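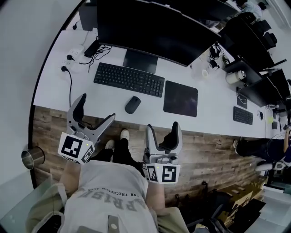
Figure 3. Standing at a desk, hands busy.

4.2 What people told us about standing up

I'll admit I went into the interviews expecting to hear about sore backs. We got plenty of that, but what people in the Nistbridge office really wanted to talk about was feet. Of the 30 staff who agreed to sit (or stand) down with us, 24 brought up shoes before we'd asked a single question about them. Hatsue Oshima and I had put footwear right at the end of the interview sheet, so after the first few chats we gave in and moved it to the top.

The desk diaries tell much the same story. We collected 2,034 entries in all, and 793 of them mention standing for part of the day. Most are short. "Stood till lunch, calves grumbling" is fairly typical, and one person simply wrote "no" every Tuesday. I coded the lot by hand, then Hamidreza Ghorbani went through them again without seeing my labels. We disagreed mainly over words like "stiff", which he read as a complaint and I read as ordinary tiredness – we kept those entries in a group of their own (see Section 3.4).

Trainers came out well, as you'd guess. Smart shoes did badly, and several people kept a softer pair under the desk for the afternoon. What surprised me was the floor. Staff who worked on bare boards talked about them far more warmly than those on carpet, who said their heels sank and their ankles got tired. I wouldn't lean on this too hard, as the carpeted side of the building is also the noisy side, and people there were grumpier about everything!

Desk height caused more bother than I'd planned for. The Stostance questionnaire asks whether the surface is level with the elbow, which works well for typing and badly for any job where you hold something in front of you. Quite a few people ticked "yes" and then told us in the interview that their shoulders ached by three o'clock. Maxine Mudgway has suggested splitting the question in two, and we used her version for the second round in April.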